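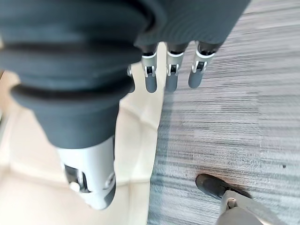
Rokeya Wijesinghe

Saltwood declara febrero mes oficial del cojín en su sitio

La firma de orden doméstico Saltwood presenta Renitum, un servicio de puesta a punto de salones para hogares donde el sofá hace de cama, comedor, oficina y, con suerte, sofá. La inscripción se abre el domingo con 100 plazas. La dirección confía en llenarlas antes de que alguien se siente encima.

El servicio parte de una encuesta interna a 1.000 clientes, según la cual el cojín decorativo pasa más tiempo desterrado que decorando. «Se compra con ilusión, se aparta para sentarse y se recoge cuando suena el timbre», resume Emiko Yagi, directora de Renitum. Yagi reconoce que en su casa tampoco hay quien se siente.

Cada visita dura 15 minutos y se limita al sofá, sus cojines y el suelo inmediato. Los armarios quedan fuera del contrato por decisión unánime de la plantilla. 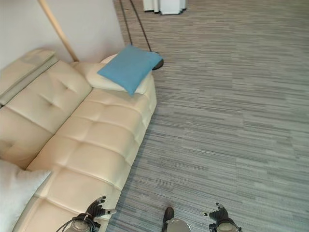
Sofá de piel color crema con cojín azul sobre almohada blanca.

El método, bautizado Bepari por motivos que el departamento creativo no ha querido aclarar, admite dos escuelas. La primera coloca los cojines en los extremos y deja libre el centro. La segunda los apila y se marcha. Saltwood ofrece ambas al mismo precio.

Sobre el golpe de canto en el cojín, ese que deja dos orejas muy tiesas, la empresa mantiene una posición prudente. Se hará solo a petición expresa y por escrito.
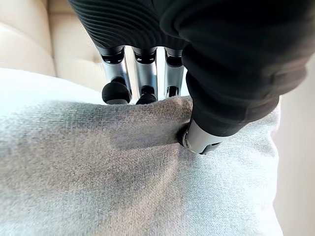

Tampoco se impondrán combinaciones de color. Sơn Phí, responsable de formación, recuerda que el cliente conserva siempre la última palabra, incluso cuando se trata de estampado de leopardo. El curso para el personal se imparte en la sede de Trarkach e incluye una mañana entera dedicada a las mantas, que según Phí «se doblan bien o se esconden».

Las reservas se gestionan en las tiendas Saltwood, en horario comercial. Prensa: Sewwandi Fakir, departamento de comunicación.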